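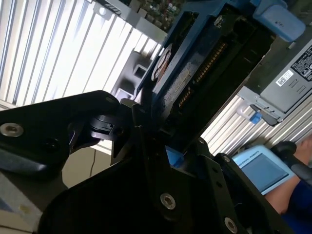

Jobs > Operations > Equipment Planning

Equipment Planner, Robotic Disassembly

Omer Recovery, Fedport
Posted Jul 2, 2018
Full time, on site

Omer takes apart used office computers and sells the working parts. We are moving more of that work onto robot cells at our Fedport building, and we need a person to plan what we buy, when we buy it, and what it will cost to keep running.

You will report to the plant manager and work next to the cell technicians. The job covers 22 cells over two budget years. Most of the spending is on arms, grippers, fixtures and slotted tables, with a smaller share for spare parts and training.

What you will do

Write the equipment budget and keep it current. Get quotes from suppliers and compare them on the full cost, including shipping, installation and service. Keep a list of the computer models we receive and work out which ones a cell can handle with the fixtures we already own. Desktop towers come first. They are processed lying on their side with the panel off, and hard drives in plastic carriers are one of the parts the arm has to handle.

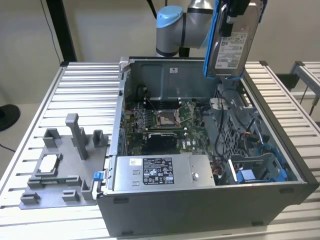 Every new model raises the same purchasing questions: whether it needs its own fixture, whether the gripper fingers have to change, and how much operator time to allow. You will answer these in writing before an order is placed. Fixture orders go through our Tritley shop, which needs 54 days for a full set.

What we ask for

Experience buying or budgeting for production equipment. Good spreadsheet skills. You should be able to read a mechanical drawing. Robot programming is not required.

To apply, send a resume and a short cover letter to the Fedport office by the end of July. Please include one equipment purchase you planned and what it cost in the end.

Related openings
Cell Technician, Second Shift, Fedport
Fixture Designer, Tritley
Parts Buyer, Nasution Warehouse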